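Stirkeo Play Food, Market Set

We love this one! A whole heap of pretend produce – fruit, vegetables, grapes in purple and green, corn in its husk – that tips out onto the bed or the floor and goes straight into a game of shops. The big orange pumpkin is the star, and the pink peach is a close second in our house.

Bin: lime green plastic, open top
Weight packed: 2 kg
Care: wipe with a damp cloth
Item no.: 96-70

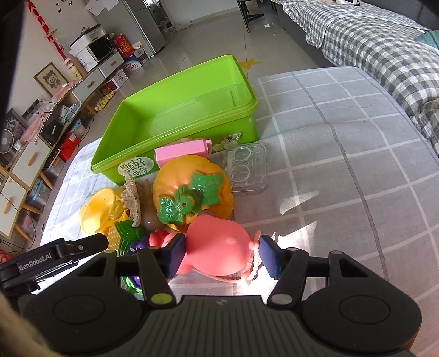

Putting It Away

Pumpkin first, small pieces after. My two can clear the lot before I find the lid – Tadhg Kinsella

Contact us | © 2024 Mulcahy Toys | Back to top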